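Normas de trabajo para grabar demostraciones con pinzas de mano

Publicado el martes 14 de febrero por Lefteris Ververidis
Categoría: Guías del proyecto Jemside

Esta página reemplaza la versión de septiembre, que era demasiado larga y que muchos operadores no terminaban de leer. He quitado la parte sobre instalación del programa (está ahora en la página de Cleltano) y he dejado solamente lo que hay que hacer y lo que no hay que hacer durante una sesión con dos pinzas y una cámara en la cabeza. Si usted trabaja con una sola pinza, las normas son las mismas, con la excepción del paso 4.

El español no es mi lengua materna. Si una frase no se comprende bien, les ruego que me escriban antes de interpretarla por su cuenta, sobre todo en los apartados de seguridad.

Antes de empezar

Necesita las dos pinzas cargadas, la cámara de cabeza con su soporte, la hoja de tareas del día y un paño que no suelte pelusa. Necesita también el permiso escrito de la persona responsable del local. Un permiso de palabra no es suficiente, aunque la persona sea muy amable y diga que no hay problema.

El operador lleva ropa sin cordones ni mangas muy anchas. Los anillos y los relojes se dejan en la caja. El pelo largo va recogido, porque cae delante de la cámara cuando uno se inclina.

Paso 1. Recorrer el espacio sin equipo

Camine por toda la zona de trabajo con las manos libres. Mire dónde están las salidas, dónde está el extintor y qué cables hay en el suelo. El extintor tiene que quedar accesible durante toda la sesión: no se apoyan cajas delante de él ni se cuelga ropa encima. Esta norma la repetimos mucho y aun así es la que más se olvida cuando el equipo llega con prisa y cada uno deja su mochila donde puede.

Si en el local trabajan otras personas, se habla con ellas antes de encender las cámaras. Se les explica qué se graba, para qué se guarda y que pueden pedir que no se las grabe. Todas las caras se difuminan antes de entregar el material, también las del propio equipo.
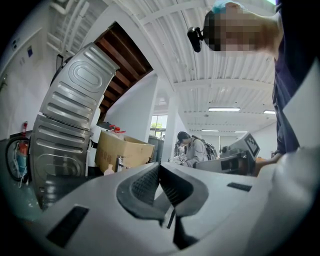 Cuando alguien prefiere no aparecer, se cambia la orientación de la mesa o se espera a que termine su tarea. No se le pide que se vaya de su sitio. En Purkari tuvimos una discusión desagradable por este motivo y desde entonces la norma está escrita con estas palabras exactas.

Paso 2. Revisar las pinzas

Se revisan una por una, siempre en el mismo orden:

Abrir y cerrar los dedos completamente tres veces. El movimiento debe ser suave y los dedos deben volver solos a su posición.
Pasar el paño por la cara interior de los dedos. La textura se llena de polvo y el agarre cambia.
Limpiar el objetivo de la cámara. Nunca con el dedo ni con la manga.
Comprobar que el cubo de marcadores está firme. Si se mueve aunque sea un poco, la pinza no se utiliza ese día.
Mirar el indicador luminoso y compararlo con la tabla de Cleltano.

Los marcadores rayados se cambian, no se repasan con rotulador. Lo digo porque encontré un cubo reparado de esta manera en el maletín de Niskanen, y las posiciones de toda una mañana salieron desplazadas.

Paso 3. Colocar la cámara de cabeza

La cámara se ajusta sobre un gorro o directamente sobre la cinta, según la comodidad de cada persona. Debe apuntar hacia las manos cuando el operador mira su trabajo de forma natural. Para comprobarlo, extienda los dos brazos con las pinzas, junte las puntas y sepárelas despacio hasta los hombros. Un compañero mira la pantalla y confirma que las dos pinzas se ven durante todo el recorrido.

El soporte no debe apretar. Un operador que tiene dolor de cabeza mueve la cabeza de manera distinta y descansa menos bien. Al cabo de 77 minutos de grabación, como máximo, la cámara se quita y se hace una pausa. Ese límite es del proyecto y no se negocia el día de la sesión.

Paso 4. Sincronizar

Encienda primero la cámara de cabeza, después la pinza izquierda y al final la derecha. Espere la confirmación de Cleltano. A continuación, dé un golpe suave entre las dos pinzas delante de la cámara, a la altura del pecho. Este golpe se repite al final de cada bloque.

Paso 5. Preparar la zona de la tarea

La hoja de tareas indica qué objetos se necesitan. Los demás objetos pueden quedarse donde están. Preferimos los espacios como son, con sus cosas encima de la mesa, y no hace falta ordenar para la grabación. Solamente se retira lo que es peligroso o privado:

cuchillos, tijeras y herramientas con filo
medicamentos
documentos, cartas y tarjetas con nombres
fotografías personales
vasos de cristal cerca del borde

En cocinas y baños hay normas adicionales. Las pinzas no son estancas y los conectores tampoco. El grifo permanece cerrado durante toda la tarea, excepto si la hoja dice lo contrario, y en este caso hace falta una segunda persona que vigile. La encimera se seca antes de empezar. Los cables se llevan por detrás del operador y nunca por encima de la pila. No se apoya ninguna pinza en el borde del lavabo, ni siquiera por un momento para rascarse la nariz (lo he visto hacer y lo he hecho yo mismo).

En los baños, además, el espacio es pequeño y el codo golpea fácilmente la pared o un mueble. Haga el movimiento completo una vez sin grabar. Si el codo toca algo, busque otra posición de los pies antes de cambiar la posición de los brazos.

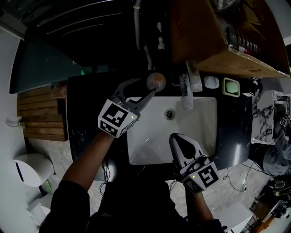

Trabajo con dos pinzas sobre un lavabo. Los cubos de marcadores miran hacia arriba o hacia fuera, sin que la mano los tape.

Paso 6. Grabar

Cada episodio empieza con las pinzas abiertas y quietas. Cuente mentalmente hasta dos y empiece. Trabaje a una velocidad tranquila, un poco más lenta que la de su mano sin pinza. Los movimientos muy lentos tampoco son útiles: un robot que aprende de ellos duda en cada punto.

Si el objeto se cae, no lo recoja con la mano dentro del episodio. Hay dos posibilidades. Si se puede recoger con la pinza, continúe, y el episodio se marca como «con recuperación». Si no se puede, baje las pinzas, pare la grabación y marque «fallo». Los episodios fallidos no se borran en el local. Se entregan como todos los demás y se decide después.

No hable con los compañeros durante el episodio. La cabeza gira siempre hacia la persona que contesta, y la cámara gira con ella.

Mantenga los dedos de su mano dentro de la empuñadura. Es una mala costumbre muy extendida ayudar con el índice cuando el objeto resbala. En la última entrega revisamos 1494 episodios, y los que tenían un dedo visible sobre el objeto fueron todos rechazados, aunque la tarea estuviera bien terminada.

Paso 7. Cuándo hay que parar

Cualquier persona presente puede parar la sesión, también quien no pertenece al equipo. Basta con decir «alto» en voz clara. El operador baja las pinzas y no pregunta el motivo hasta que están apoyadas en un sitio seguro.

Se para siempre cuando:

una persona ajena entra en la zona de trabajo
hay agua en el suelo o sobre el equipo
una pinza se calienta de forma que se nota en la palma
el operador siente mareo, hormigueo o cansancio en la muñeca
un indicador cambia de color y no se sabe por qué

Después de una parada por agua o por calor, la pinza afectada vuelve a su maletín con una etiqueta roja. No se prueba otra vez para ver si funciona.

Paso 8. Cerrar la sesión

Dé el golpe de sincronización final, pare las pinzas y después la cámara. Copie los datos en los dos discos y compruebe el número de episodios con la hoja. Ponga a cargar las baterías fuera del paso de la gente y sobre una superficie dura. Los objetos de la tarea vuelven a su lugar de origen; si usted hizo una foto con el teléfono antes de empezar, es mucho más fácil.

La persona responsable del local firma la hoja de salida. Antes de firmar se le pregunta si algo quedó roto, manchado o movido. La hoja se guarda con los permisos, en la carpeta de papel, y una copia se sube a Cleltano antes de las 9 de la mañana del día siguiente.

Preguntas que recibo a menudo

¿Se puede trabajar con guantes? Sí, si son finos y de un color uniforme. Anótelo en la hoja.

¿Puedo cambiar de mano a mitad de un bloque? No. Termine el bloque y avise al compañero que mira la pantalla.

¿Qué hago si el dueño del local quiere ver el vídeo? Se le enseña allí mismo, en la pantalla del equipo. No se le envía ninguna copia sin autorización de la oficina.

¿Vale esta guía para el brazo fijo? Solamente los pasos 1, 5 y 8. Para el resto existe una página aparte, que todavía estoy corrigiendo.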